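Staff Forum > Dining Services > Table Setting Standards
Topic: Cone fold or flat fold on the service trays

nstasiv wrote:
Good afternoon. The draft setting guide for the Yatsenko dining rooms asks for a paper napkin folded into a cone and placed on each white tray, point upward. Comments are requested before the guide goes to print. Please state which site you work at and whether your staff have practiced the fold.

Nadiia Stasiv
Dining Standards, Yatsenko

mutov_frontdesk wrote:
The Mutov site supports the cone. Guests notice it, and it leaves the greater part of the tray free for the plate. Our staff learned the fold in one afternoon. We request that the guide specify beige paper, as white is difficult to see against the tray.

t_tang wrote:
I must respectfully disagree with the previous post. At Serer we set 68 trays for the midday meal, and the cone adds time that we do not have. It also tips over when the tray is carried. A flat fold under the fork is clean and quick, and it stays where it is put.

I do agree on the color. Beige on white reads well, even from across the room.

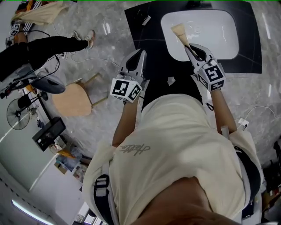
My second concern is the point of the cone. If it is pinched too firmly, the paper creases and the cone leans. If it is pinched too lightly, the side opens before the tray reaches the table. New staff will need a written method, and the present draft gives them a single line.

Tuấn Tăng
Serer Dining Room

mutov_frontdesk wrote:
With regard to tipping, our practice is to carry the trays first and place the napkins at the table. The guide does not forbid this.

t_tang wrote:
It does not forbid it, but section 3 says that trays shall leave the pantry complete. Either that wording is changed or the cone is set before carrying. Both cannot stand.

linen_and_paper wrote:
A note on supply. The beige napkins come in cases of 1,000. The present stock is a soft single sheet. A heavier paper was offered to us in April and would hold a cone better, but it costs more and no order has been approved. I would ask that the guide not name a paper weight until that is settled.

nstasiv wrote:
Thank you all. Mr. Tăng is correct about section 3, and the wording will be changed to allow napkins to be placed at the table. A written method for the cone will be added as well. Sites that serve more than one sitting may apply to keep the flat fold.

Please send any further comments by Sun 13 June.

t_tang wrote:
The change to section 3 is acceptable to Serer. We will still be applying for the flat fold.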